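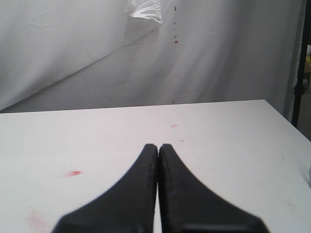 Wrist camera view, fingers closed with nothing between them.

Hapeta: two-arm switch pressing, with the stall episodes left in

Hapeta is a set of 843 teleoperated and replayed episodes of two small arms working on a power strip on a tabletop. The task is to press a rocker switch with a closed fingertip while the other gripper stays near the end of the strip, ready to steady it. We started recording it at Sollstead in April as a plain manipulation set. Then our bridge software developed a fault that made an arm keep pushing after it should have stopped, and the recordings of that fault are the most interesting thing in here by a mile. So we kept every one of them, labeled them, and wrote this card mostly around them.

If you work on stall detection, contact monitoring or anything that has to decide "stop now" from imperfect signals, please dig in! Real fault data is hard to get on purpose.

What went wrong

Both arms talk to the recording machine through a bridge process called Drandine, which we wrote ourselves. It reads joint positions and gripper effort, stamps them, and passes them to the controller and to the logger (Ristari). When a reading failed to arrive in time, Drandine repeated the last good one and gave it a fresh timestamp. That was meant to paper over single dropped messages and it did so very well, which is how it stayed hidden.

Under load the gap could be much longer than one message. The longest we found is 800 ms. For that whole stretch the controller saw an arm that was holding still just short of the switch, with low effort, and it kept commanding the approach. The arm was following those commands perfectly well. Only the numbers were frozen.

What you get in practice is a fingertip that reaches the switch, rocks it, and then goes on pressing into the housing until the next fresh reading turns up and the effort limit trips. In several episodes the strip slides, and in a few the far end lifts and drops back.
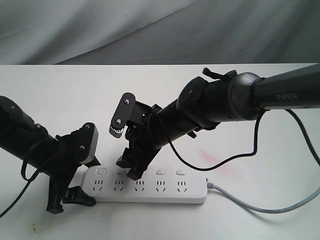
The middle switch is where most of the bad ones happened. It's the longest reach in our script for the right arm before the handover pose, and the planner slows down there, so the approach is gentle and the frozen readings look completely plausible. On the end switches the approach is quicker, and a repeated position stands out in the plot as a flat step you can spot from across the room.

Seventy episodes contain at least one freeze during contact or within the last part of the approach. Of those, 61 are on the right arm and nine on the left. We don't think the right arm is any worse as hardware. It does nearly all of the pressing, and its camera shared a hub with its data adapter, so image traffic and joint traffic were competing.

How we found it

Slowly, and by the wrong route at first. Ewan Rutherford was going through failed presses and noticed that the wrist video and the joint plot disagreed: the strip was moving in the picture while the arm was supposedly parked. Our first guess was clock drift between camera and bridge. We spent two days realigning streams, and it made some episodes look better and others much worse, which should have told us something sooner.

The clue was in the effort channel. A live effort reading jitters in the last digits all the time, even with the arm at rest. During the bad stretches it was identical sample after sample, to the last digit. Once you know to look for that, it takes about six lines of code to find every case, and we had the list before lunch. It was a great morning.

Safety notes

The strip is not connected to the mains in any episode. Its cord runs off the table and ends at a taped plug, and this was checked against the setup sheet at the start of each session. Please do the same if you rebuild the task. Pressing a live strip with a robot that may not stop when told is a bad plan, and we'd ask you not to do it even with a low-voltage load on the other end.

The person at the emergency stop was told to hit it on any unexpected movement of the strip. They did so in some of the stall episodes, and those recordings end early. The field estop_pressed is true for them. Don't read the end of such an episode as a task failure by the policy.

Nobody was hurt and no arm was damaged. One fingertip pad was replaced between sessions as a precaution, and the change is noted in sessions.csv.

The fix

Drandine no longer restamps old readings. A missing reading is now passed on as missing, with an age field, and the controller holds position when the age goes over its limit. If the reading doesn't recover, the arm backs off along its approach path. The wrist cameras have been moved to their own hub. Both changes were tested separately, because we wanted to know whether the hub change alone would have hidden the problem again. It would have, nearly: the freezes became rare and short, and I doubt we'd have caught them.

Episodes recorded after the fix have bridge_version 2 in their metadata. None of them contains a frozen effort stretch by our check, but the check ships with the data, so run it yourself.

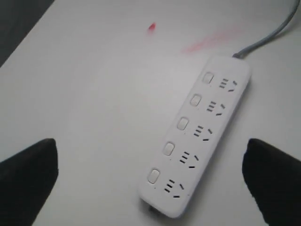
Wrist camera view, fingers open, with the five switches running down the left side of the strip.

What is in an episode

Each episode folder has the scene camera video, the wrist camera video for each arm, and one table of synchronized signals. The main columns are:

t_bridge: timestamp given by Drandine. In version 1 episodes this is the timestamp that can't be trusted during a freeze.
t_arrival: time the message reached Ristari.
q_left, q_right: joint positions.
effort_left, effort_right: gripper effort, as read.
cmd_left, cmd_right: commanded positions.
frozen_left, frozen_right: our label, true where the reading is a repeat.
target_switch: 1 to 5, counted from the cord end.
switch_state: changed, unchanged or unclear, judged from video by a person.
estop_pressed: true or false.

The commanded positions are always good, including during freezes. If you want to estimate where the arm really was, start from those and from the wrist video.

Labels

The frozen labels come from the effort check and were then looked over by hand against the video. The start of a freeze is exact to one sample. The end is a bit softer, as the first fresh reading sometimes arrives together with a late one, and we mark the pair as fresh.

The switch_state labels are less solid. A gripper often covers the switch from the scene camera at the moment that matters, and from the wrist the rocker is small and white on white. Two of us labeled these separately, and anything we disagreed on went to unclear. There are more of those than we'd like for the middle switch.

Known problems

The tabletop has pinkish-red stains, and they turn up in both the wrist and the scene views. Some of our early models used them as landmarks, so be careful if you crop or augment. The strip was put back by hand between episodes and its angle varies a lot, deliberately in most sessions and by accident in the rest.

The left arm's cable touches the table in some poses. Where it drags, the left effort reading has a slow bump that isn't contact with the strip.

Freezes away from contact exist too, while an arm is just traveling. These are labeled frozen but are not part of the 70.

Suggested splits

We provide a split by session, so that stall episodes from one session never end up on both sides. Please use it, or at least keep sessions whole. With a random split our simple detector scored wonderfully, and it had mostly learned which afternoon it was looking at.

For detector work, train on version 1 episodes with the frozen columns hidden and t_bridge as given. Using t_arrival is allowed but say so in your write-up, as it makes the task a good deal easier.

Changes

1.2: added t_arrival to all episodes, recovered from the Ristari raw logs. Corrected target_switch in one session where the strip had been set down the other way round.
1.1: frozen labels checked by hand.
1.0: first release.

Questions, corrections and (especially!) reports of freezes we missed go to Ewan Rutherford at Sollstead. Include the episode folder name and the sample index, and if you have a plot, send that too.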